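Forums > Arm Cells > Setup and Upkeep > Whiteboard wiping, sponge grip

Whiteboard wiping – sponge keeps creeping in the fingers
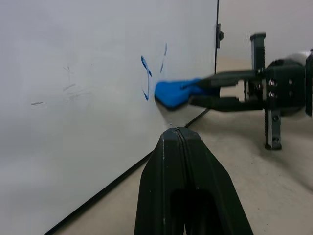
Re: Whiteboard wiping – sponge keeps creeping

lamai_p
So the Badero cell has the blue sponge clamped top and bottom, and after a dozen passes mine has crept back towards the block. I've nudged the grip force up to 16 and it still wanders. Anyone else?

osvaldo_a
Drop the force! You're squashing the back end and it squirts out like soap. I'd also go over those two hex screws on the mounting block, mine had worked loose by December.

lamai_p
Screws are tight, did them this morning.

montrij
Don't agree with Osvaldo, sorry. Soft grip on a soft sponge and it'll twist as soon as it meets the trim at the bottom. I stuck thin rubber on the finger pads (Skuton do a sheet) and haven't touched the force in 700 wipes.

osvaldo_a
And your board still looks grey, Montri :)

sombat_n
That's ghosting, you get it with any sponge. Clean the board by hand every 100 runs and brush out the slotted rail while you're there, the marker dust gets everywhere.

lamai_p
Right, rubber ordered. I'll try the lower force tonight while I wait – will post both.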